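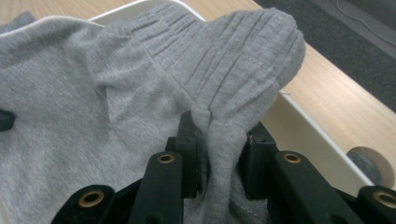

Light-grey knit sock with a ribbed cuff, one of the plain greys discussed under "Pairing".

The Lillden Sock and Linen Room
Progress report 2 to the Siregar Fund
Prepared by Syahrul Pangaribuan, room coordinator
2024-09-06

Dear all at the Fund,

Thank you for your patience over this one, and for the kind note that came with the second instalment of the grant. It is pinned up over the kettle and has been read by everyone who comes in for a cup of tea, which means everyone. I have tried to follow the headings you sent, though I have let "Activities" run on a good deal and kept "Governance" short, as there has been very little governance to speak of over the summer and a great deal of washing.

What the grant has been for

You will remember that we asked for £3,000 to turn the back of the old shop in Lillden into a proper place for washing, checking, pairing and folding donated socks and household linen, and then getting them out again to people who can use them. We had been doing this in a fashion already, in carrier bags and in my own spare room, and my family were very good about it for longer than they should have been. The money has paid for a second washing machine and its plumbing, two long tables, a run of shelving, a great many mesh wash bags and the electricity. There is a little left, and I come to that further down.

Where we have got to

Since the last report we have sent out 559 pairs of socks, washed, checked and matched. Most went to the night shelter at Plorno and to the two primary schools, which keep a drawer for children who have got their feet soaked on the way in. The rest went in ones and twos to people who came to the door. The linen side has been slower. We have sent out pillowcases and tea towels steadily, but sheets take up so much drying space that we have only been able to do them in good weather, and you will know as well as I do what sort of July we had.

We also have 301 single socks waiting for a partner. I was in two minds whether to put that figure in, as it looks rather gloomy written down, but it is a fair picture of the work and I would sooner you had it from me. More about the singles below.

Washing

The second machine has made a bigger difference than I expected. With one machine we were always mixing things that would have been happier apart, and we ended up with a lot of white sports socks that were no longer what you would call white. Now the darks go in one and the lights and greys in the other, and wool waits in its own basket until there is enough for a cool wash. The mesh bags from Teretik have been a great success. If a donation arrives with its socks already in pairs, the whole lot goes into one bag and comes out still together, and that alone must have saved us hours at the table.

We did have a bad fortnight with the drain hose, which kept working itself loose. It has been clipped properly now and has behaved ever since. I mention it only because the plumber's second visit appears in the accounts and you might otherwise wonder about it.

Checking

Every sock is looked at before it goes anywhere, and this is the part of the work that new helpers tend to rush, bless them, as it seems too simple to need any time. We ask them to start at the cuff. The ribbing is what keeps a sock up, and if it has gone slack there is no bringing it back, so it is stretched gently with the fingers and let go. If it springs in again, good. Then the heel is held up to the window to look for thin places, then the toe seam is felt from the inside, and then the whole thing is given a stroke to find any bobbling.

Loose threads are the other thing. A tiny thread at the edge of a cuff, like the white one on the grey sock at the top of this report, is usually nothing much, and we trim that sort close and leave well alone. We have all learned the hard way not to pull. One of our helpers gave a tug to a thread on a lovely pair of walking socks in the spring and took out most of a row before she could stop, and she has been our strictest trimmer from that day on.

Socks that fail at the heel but are otherwise sound go to the mending basket. Socks that fail at the cuff go for rags. I had hoped to report more mending than we have managed, and I will be straight with you that the basket is fuller than it was in the spring. Darning is slow, pleasant work and it does not like being hurried. We have three people who are good at it and several more who are keen, and the keen ones are getting better.

Pairing

Now we come to the greys. If I had known how many plain grey socks there were in this part of the county I might have written a different application. A sock with stripes or foxes on it finds its partner within a week or never. A plain light grey one could belong to any of a great many others, and it is only when you lay two of them side by side that you see the one has a slight fleck in it and the other has none, or that the ribs on the cuff are broader, or that one feels soft and a bit fuzzy and the other is smooth. The heathery ones are the worst offenders, as the speckling is so faint that you can only judge it by daylight.

For a while we tried pairing by colour first, and it led to a good deal of disagreement. We now go by the cuff first: the depth of the band, then the width of the ribs, and only then the colour. It sounds fussy, but it has brought the pile down nicely, and people who had given up on greys altogether have come back to them. The greys have also been moved to the table nearest the window, which should have been done at the beginning.

We agreed early on that a close match is good enough for some purposes. The shelter at Plorno has told us quite plainly that a warm pair of nearly matching socks is very welcome, so long as the thickness is the same on both feet. The schools feel differently, and I understand why, since children notice. So near matches go to Plorno, tied with a bit of wool so they know what they are getting, and true pairs are shared between everyone.

The singles

Each single is kept on the shelf for three months and then looked at again. Quite a few do find a partner, often because a household sends a second bag of washing some weeks after the first. Those that don't are put to other uses. The thicker ones have gone to the allotment people for padding tree ties, and a few of the brighter ones were made into draught stoppers, stuffed with other singles, which I thought was very neat. I would like to have the shelf down to half its present load by the time I write to you again. I make no promises.

People

We have a steady group on the two open mornings and a smaller one on the evening. Several came to us because they wanted to be sitting down doing something useful in company, and the folding table is very good for that. There is a fair amount of talk and not all of it is about laundry. One gentleman who had hardly spoken to anyone since he moved here now runs the tea towel shelf, and woe betide whoever folds them in thirds when he has asked for quarters.

We have lost a couple of regulars to new jobs, which we are glad about for their sakes. It has left us short on the evening session, and I have put a card up in the library and another in the chemist's.

Money

The full sheet is attached separately. We have spent close to what we said we would on the machine and the tables, and rather less on shelving, thanks to a local joiner who would only take the price of the timber. Electricity has come out higher than planned. With your agreement I would like to move the shelving underspend across to cover it, and to use whatever remains for a ceiling airer. That would let us carry on with sheets through the winter without having them draped over the chairs.

What comes next

Between now and the spring we hope to get the airer up, hold two darning afternoons for beginners, and write out the checking steps on a card for each table so that I am not always repeating myself. We should also like to start a small shelf of children's sizes kept apart from the rest, as they get lost among the bigger socks and the schools ask for them most. Plorno would like thick socks in larger sizes before the cold weather, so we shall be asking for those particularly in the autumn leaflet.

If any of you are passing through Lillden on one of our mornings, please do come in. You will be given tea, and very likely a pile of greys to be getting on with. The question about the shelving underspend is the only one I need an answer to, and a line by email would be plenty.

With warm thanks from all of us,

Syahrul Pangaribuan
Lillden Sock and Linen Room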